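Cellemthorpe Shared Workshop: Issue tracker

Ticket 678
Title: Arm stops short of object when lamp cable is on table
Project: Mandari (tabletop sorting build)
Component: planner / table segmentation
Status: Resolved, one item left open
Priority: Medium
Opened: Jul 24, 2019

Summary

Pick routine aborts with "path blocked" on objects that have clear space above them. Happens only when the desk lamp is part of the layout. Fruit on its own picks normally.

Setup

Black arm at the far edge of the main table, gripper parked tip down. Fixed camera over the workspace. Controller is the Van Hecke board on firmware 2.8. Segmentation is the stock Vetia plane-and-cluster package with our colour labels on top. Second white table butted against the main one on the left.

Steps to reproduce

1. Home the arm.
2. Put the lamp toward the far side of the table and run its cord off the right edge.
3. Put one orange on the near side of the cord, apples on the other side.
4. Request a pick on the orange.

Expected: arm passes over the cord, descends on the orange, closes.
Got: arm lifts to travel height, moves toward the cord, stops, returns home. Log has "path blocked, obstacle id 4" each time. 30 attempts, 30 aborts.

Log entry 1

Suspected the lamp shade, as it is the tallest thing in the layout. Took the shade's volume out of the obstacle map by hand and reran. Same abort, same obstacle id. Put it back.

Log entry 2

Suspected calibration. Ran the corner check on the main table and the error was under the limit at all four corners. The camera mount has not been touched since April. Ruled out.

Log entry 3

Dumped the obstacle map. Obstacle 4 is the cord. The clustering step joins the cord to the lamp as a single object, then the planner wraps that object in one box. The box takes its height from the top of the lamp and its width from the far end of the cord, so it becomes a wall across the table. The orange is on the near side of the cord and the arm parks at the far edge, so every route to it goes through the box.

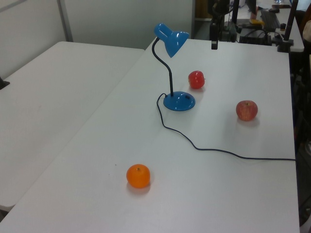 Fig. 1. Test layout for this ticket. Cord loops left of the lamp, then runs across to the right edge. Orange in front of it.

The same dump shows the smaller apple inside the box. It was being dropped from the object list without a warning. The larger apple was listed but marked unreachable. Neither had been noticed earlier, as all the test requests were for the orange.

Log entry 4

Tried raising travel height to clear the box. Works for the crossing, but the descent still fails because the box margin overlaps the space over the orange. Reverted.

Log entry 5

Changed the clustering step to split an object wherever its height above the table falls under 8 mm. The cord is now its own flat object and gets a thin box along its length in short segments. The lamp keeps a tall box around base, neck and shade only.

Reran the steps above. Orange picked and returned on every run. Larger apple also good. Smaller apple is back in the object list but the planner rejects it for clearance to the lamp neck. That rejection is correct with the present gripper margin.

Fix

Split threshold added to the config file as flat_split_mm, default 8. Old behaviour can be restored by setting it to 0. Objects dropped for being inside another object's box now write a warning to the log.

Still open

Smudges on the left table sometimes come through as flat objects with the new threshold. No effect on picks, but they clutter the map. Wipe the table before a run for now. Minimum area filter to be added under a separate ticket.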